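Sorting day with Tươi Giáp

Caught Tươi Giáp on a Thursday, between loads. She runs Brirkotik, the swap shop for secondhand clothes above the old shoe repair place, and she talks while she folds. Fast. I gave up on the recorder after ten minutes because the dryer was louder than both of us, so these are from my notes.

First thing I asked was how she got into other people's laundry. "I moved," she said. "Three suitcases, and two of them I never opened for a year. So who was I keeping it for?" She brought both to a swap in a school gym and went home with a raincoat. Still has the raincoat.

The shop has been open four years now. Last January was the busiest month so far, 1,297 pieces in the door, and she knows the number because she writes every one in a green ledger. Why a ledger? "Computer was slower. Also I like to see it." Of those, 493 went out again the same month. The rest got stored, mended or sent on to Plikport, where Stavros Mladenović cuts up the hopeless stuff for rags.

"Stavros takes anything cotton," she said. "Don't send him fleece. He calls me."

What does she look at first

Not size. Not label. "Feel, then seams, then the front." Seams get pulled gently with both thumbs. Anything that pops goes in Xuân Lâm's mending bag, and Xuân does hers on Sundays at home with the radio on.

Colors she's strict about. Darks get washed by themselves the first time no matter what the person dropping off swears. She lost a whole load of baby things to one pair of jeans early on and is still a bit sore about it. "Everybody says it doesnt run. It runs."

Prints get turned inside out for the wash and right side out for the rail. People shop the print, she says, especially for anything with an animal on it. Bears do well. Cats used to do better, she has no idea what happened to cats.

And the fleece? "Everybody wants it, everybody's afraid of it." Cold wash, low dry, no softener. Pilling she takes off with a cheap razor, short strokes, garment flat on the table. She tried one of the electric ones and gave it away.

I asked if she folds as she goes or leaves it till the end. Got a look. She puts things side by side first, overlapping a bit, to see what's next to what, and folding waits until she's decided on piles. A pink with white bears and lettering, a black, a big soft lavender fleece, those would go three different ways, she said. Print rail, darks, warm things.

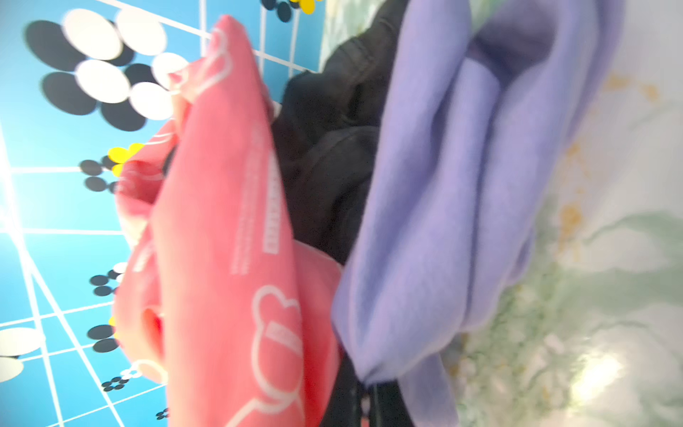 On the stuff she won't take

Short list. Anything with a smell she can't name. Single socks. Costumes, after the year of the costumes, which she wouldn't go into. Swimwear only with tags.

Nilton Quintero, who does the drop-off desk Thursday mornings, has to say no to people's faces and hates it. "He says maybe," Tươi told me. "Then I find the maybe in a bag under the desk." There were 47 maybes last time she checked. She went thru all of them in one evening and kept most, so.

Does she still buy new? "Underwear. Shoes sometimes." Then the dryer buzzed and she was gone, and when she came back she had an armful of towels and handed me half.

Drop-off is mornings, up the side stairs. Bring things clean if you can.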